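Community Help > Robotics and Automation > Kits and Services > Two-Arm Table Packages

Mudero two-arm table package: is the wrist camera option worth ordering?

Müzeyyen Gezer
Our training department has been asked to recommend a table package for drink preparation exercises. The Mudero quotation lists the base package at $2,284 per month, with the wrist camera option and its software billed separately at $1,745 for the term. The lease runs for 5 months. The exercises consist of picking up small, light items and setting them down on a bare tabletop. I would appreciate the views of members who have used the option for close work.

Esperanza Bellamy
We leased the same package through Curholm and retained the camera option. Its value lies in the last part of the approach, when an overhead view is of little help in judging whether the fingers are centered on the item.

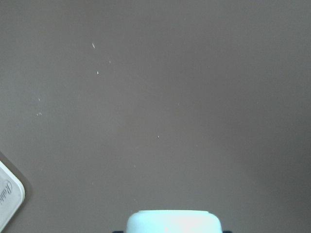 Wrist view, with a fingertip to either side of a rounded white item.

Please note that the view is narrow. Items to the side are only partly visible, and the operator must rely on a second camera to know what else is on the table. A plain matte surface is advisable. We also found that bright white items can wash out near the bottom of the picture, and the exposure setting should be reviewed before the first session.

For planning the layout, a fixed camera remains necessary. The table should be large enough for both arms to work without crossing, and cups should be placed with clear space on each side. Cable slack also deserves attention - a loop at the elbow can come down on whatever is lying beneath it.

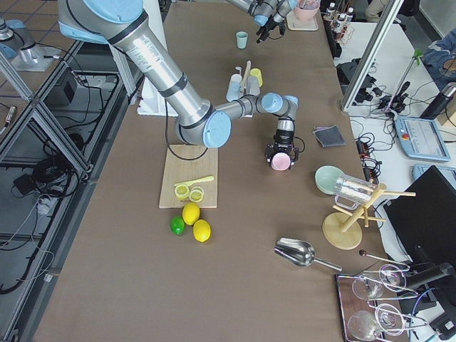 Barış Tekin
Agree on the fixed camera. We dropped the wrist option at renewal and did not miss it much, but our items were bigger. Ask Mudero whether it can be added in mid-lease. They told us yes in April, at the same price.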